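It's Tuesday night, the replay is still running in the other window, and I have promised myself I won't touch another config file until this post is done. So, an update on the planner! People keep asking (well, Manju keeps asking) why I went quiet after January.

The short version is that I ripped out the state machine. If you read the older posts, you'll remember I was very proud of that state machine. It had a state for everything. It had a state for being between two other states. Every time I put a new object on the desk in the sim, I had to go in and add another branch, and by the end I was scared of my own code.

What I have now is much smaller. There's a perception step that puts out a list of objects with poses, a task planner that picks what to do next from that list, and a controller that takes a target pose and gets the hand there. They talk over one message bus, which I named Vellska for reasons that made sense at 2 in the morning. Each piece can be killed and restarted without the others falling over, and wow, I should have done that first.

The rendered office is the same one I've been using all along, with the plant in the marble pot and the carrot. I can't tell you how much I've learned from that carrot. When the forearm covers most of it, the detector gets a bit of orange tip on one side and a bit of green leaf on the other, and the old code would happily report two objects.

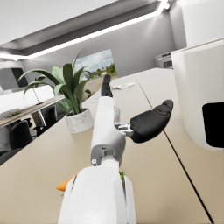 ## Objects that go missing

So the fix for that was memory. The perception step used to start fresh on every single frame, which is a silly thing to do when your own arm is the biggest thing in view. Now each object gets a track, and the track stays alive for 200 frames after the last good detection. If two little blobs both fit inside where the carrot was last known to be, they're the carrot.

I also mask out the arm using the joint angles. I know exactly where the arm is, it's my arm, I commanded it to go there! Rendering a mask from the robot model takes next to no time and it got rid of a whole family of phantom objects I'd been chasing with thresholds.

Engelbert Pfister wrote to me after the last post and said I should be tracking uncertainty per object too, and he's right, and it's on the list. For now there's one number per track, it goes down when the thing is hidden, and the planner refuses to grasp anything below the cutoff. Crude, but I sleep better.

## Contact is a different animal

Moving through open air is easy to plan. Handles are where I lost most of February. The air fryer has a thick white handle on the drawer, and the fingers have to go in on either side of the base of it, with one of them reaching into the dark gap underneath. My planner treats anything touching anything as a collision, so it kept throwing out the very pose I wanted.

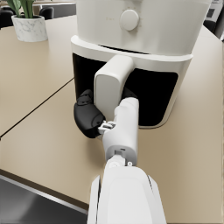

I ended up with a list of allowed contacts that travels along with each action. "Grasp handle" says these two fingers may touch this one part, and everything else is still off limits. The list gets switched on for the last stretch of the approach and switched off again after the release. I had it always on for a while, and that was a mistake — the solver found all kinds of creative ways to lean on things.

The other change is that the controller goes soft near contact. I drop the stiffness, slow everything down, and let the target sit a hair past the surface. Before that, a tiny pose error would turn into a huge force and the sim would do that thing where objects leave for orbit.

## Cameras, or how I lost a weekend

I had a sign wrong. One sign, in one transform, between the camera frame and the base frame. With a level camera it hardly mattered, so all my nice tidy test views passed. Then I started running checks with the view rolled right over, and the poses came out sideways.

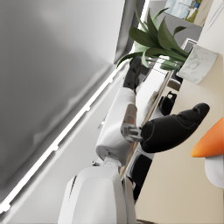

*Rolled view: arm on its side, plant up top, desk standing on end.*

There's a proper test for it now. It picks 500 random camera poses, projects the known object positions out and back, and complains loudly if anything moves. It runs in 10 seconds. I could've written it in the fall and saved myself a lot of muttering.

Manju Rastogi also talked me into making the viewer draw the axes for every frame, all the time, with no option to hide them. It looks like a box of pick-up sticks, but I caught a second bug with it the same evening (the gripper frame and the wrist frame had the same name in two different files, please don't ask).

The other object giving me trouble is the bird. It's a black pigeon, glossy, and the hand is black too, so any view that puts them close together is hard on the segmentation. A tilted view with the leaves right behind it is about as mean as I can make it.
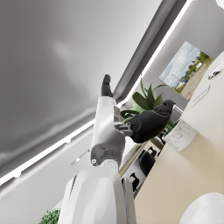

I've been trying depth edges on top of the color ones, and it helps some. The beak and the tail come through pretty well. The body is where it gets mushy, I think from the highlights, and the grasp sampler really wants a clean body. I've got 3 ideas for it and the cheapest is to just fit the known mesh and stop trying to be clever with pixels.

Next up is replanning in the middle of a motion. At the moment, if a track jumps while the arm is moving, the controller finishes the old path and only then looks at the new pose. I want the planner to be able to swap in a new path while the old one is still going, without a jerk at the join. I have a branch for it called Vedimley, and it compiles, which is all I'm willing to say about it tonight.

If you've done smooth path blending with a hand that has this many joints, leave me a comment. I'm especially curious what you do with the fingers while the arm is changing its mind.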